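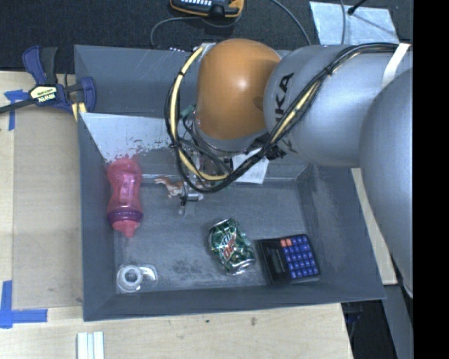 Good morning, everybody, and thank you for coming out to Clukbridge so early. I'm going to talk for 20 minutes and then we'll have 15 for questions, and I do hope you'll ask some!

My subject is the odds-and-ends bin. Every house has one. A toy animal goes in, then a bottle, then a piece of paper somebody meant to read, and before long it's where everything lives.

(Pause. Ask who has one by the front door. Wait for the hands.)

When I started helping families in Trosstead, I used to tip the whole thing out on the table and sort it in one go. Please don't do that with a tired parent in the room. Bheki Mkhize taught me to leave everything where it lies at first and just look, which felt terribly slow to me back in May, but I've come around to it.

So, paper first. Take it out, read it, decide. Then bottles, and check the cap before you lift one by the wrong end (tell the Yáñez story here if we're on time, skip it if not). Toys last, with the child there if you can manage it.

Put back 3 things at most. An open-topped bin is lovely for that, you can see right in.

Next: labels, and the Clurkalari handout.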